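3.2 Household storage and the second wash

Most of the stallholders in Endaven rinse their greens twice. The first rinse takes place at the market tap, shortly after the produce comes off the truck, and the second at home the next morning, before the stall opens. Earlier work on small vegetable sellers has treated these as a single step. Our interviews suggest they should be kept apart, as different people do them and different water is used. In the 34 households we visited, the second rinse was most often done by an older relative who took no part in selling and was missing from the trade register.

The vessel used for the second rinse matters more than we first assumed. Sellers who rinsed in a wide metal bowl changed the water more often than those who used a deep bucket, and several told us the reason was simply that a bowl is easier to tip out. Ramil Estrella's field notes from June record one seller emptying hers between every two bundles of spinach. Bowls were also lent between neighbors, which makes it hard to assign a vessel to a household – a problem we return to in Section 5.
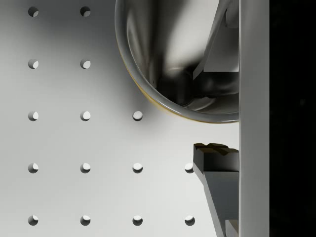 Figure 2. Metal bowl on a perforated surface (computer rendering).

Draining was less consistent. Some households left greens on a rack or a board with holes, others on cloth, and a few packed them straight away. We recorded the surface but did not try to measure how much water was left on the leaves. Sellers who packed straight away described more yellowing by midday, though they also tended to have the stalls with the least shade, and the two effects can't be separated with the data we have.

Crates were the one item that nearly every seller bought new. The market office at Sasar charges a deposit of 600 per crate, refunded when the stall is given up. Sellers spoke of this deposit as savings. Fathima Howlader found the same attitude in her interviews at Dondinon, where crates with open sides were preferred for leafy produce and closed ones for roots. 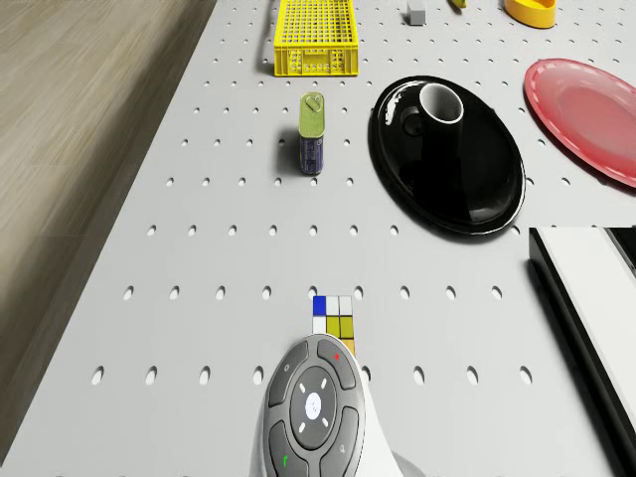
Sasar, June

The second round of interviews began here after the early rains, when prices for leafy greens were at their lowest. Interviews were held before 6 a.m. or after the stalls closed, and Piyumi Nanayakkara and Nimal Mollah coded the transcripts separately. Where they disagreed, Ecaterina Cozma read the passage and made the final decision. The coded set contains 966 passages, almost half of which mention water in some form. Passages on storage were shorter and usually came up only when the interviewer asked.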